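Gripper drops soft pouches halfway through the lift, force reading looks fine

Posted by Javiera Olivares, Jan 28, 2020

I have a two-finger gripper with a force sensor on a short cable, and I've been using it to move household packages from a table into a bin. Boxes and bottles are no problem. Soft pouches are. The fingers close, the force value comes up to where I want it, the arm lifts, and partway up the pouch slides out. Out of 8 tries last night it dropped 4.

The pouches have a barcode end and a cord loop at the top, and I've been going for the body of the package.
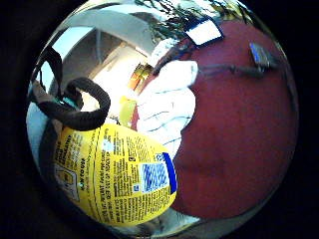

One of the yellow pouches, "HOW TO USE" side showing.

I already raised the force limit once. It dropped fewer but it split a seam on one, so I don't want to keep going that way. The controller is a Dudarley and the only thing in the log is code 876, which the manual lists as "grip state changed." Is this a sensor fault or am I grabbing it wrong?

Cristóbal Montecinos

Probably not the sensor. A pouch isn't a solid thing. When you squeeze it, the contents move away from the fingers, and the force you read at closing is gone a second later. Your controller checks once and then lifts.

Do this. Close, wait 2 seconds, read the force again, and close more if it fell. Then lift slowly for the first inch and check a third time. If the reading drops during that inch, put it down and start over. Keep your force limit where it was before the seam split.

Also look at the cable. If it pulls tight when the wrist turns, it can tug on the sensor and give you a false high reading -- tape it down with some slack.

Ermira Begović

Mine did this, I put rubber on the fingers and it stopped.

Līga Venckus

You could pick it up by the cord, but I wouldn't. A loop can stay caught on a finger after you open, and then the arm goes off with the package swinging under it. If you do try it, stay out of reach and keep the stop button in your hand.

Comments

Aisyah Raju: Same code on my Urkton arm. Waiting before the lift fixed most of it.

Javiera Olivares: Added the second check and dropped the limit back down. One slip so far tonight. Cable was tight too.

Cristóbal Montecinos: Try the rubber as well.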